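# Why Does Every Team Have a Song?
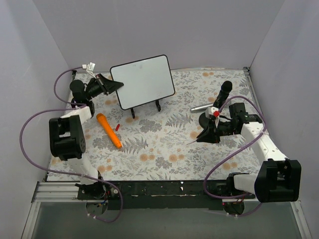 *Issue 11*

Okay, so I have to tell you about my favorite part of going to a baseball game, and it's the singing!

I grew up near Kornwood, where the ballpark holds 1,157 people if everybody squeezes in. Every time our team, the Kornwood Eide, scored a run, the speakers played the same goofy tune. I still know all the words (my sister wishes I didn't).

A team song is a bit like a password. When you sing it with a whole crowd, you feel like you belong there, even if you came alone.

Where do the songs come from? Some are old hits that fans just started singing one day. Others are written on purpose. Ours was made up by Bohdana Pasichnyk, a music teacher, in one June afternoon — and it's only 60 seconds long, so you can finish it before the next batter is ready.

Want to try? Pick a tune you know, clap a steady beat, and put your team's name in the part everyone shouts. Keep the words short. Mine rhymed "Eide" with "tidy" and people sang it anyway!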